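Demonstration gathering (robotics)

Demonstration gathering is the recording of robot movements under human control, so that a learning system can later be trained to copy them. A person steers the arms through a task, and each attempt, called an episode, is stored with camera video and joint positions.

Supporters describe the method as a cheap replacement for hand-written programs. The evidence is thinner than the claims. The Hiltberg set, gathered under Veronika Katona, holds 2206 episodes but covers only 19 tasks, all done by four operators. Junpei Sakai has argued that such a set mostly teaches the habits of those operators – their pauses, their favorite approach angles – and says little about the task itself.

Two-armed work raises further doubts. A camera mounted at the wrist gives a close view of the fingers, but the other arm can block much of what lies behind it.

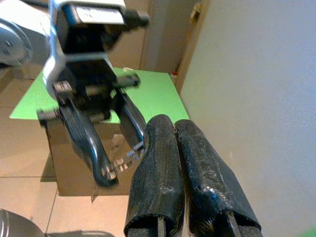

Episode counts are also a poor measure of quality. The Orville set dropped failed attempts before release, and its authors did not say how many. Without that number, published success rates are hard to judge, and later comparisons with Hiltberg should be read with care.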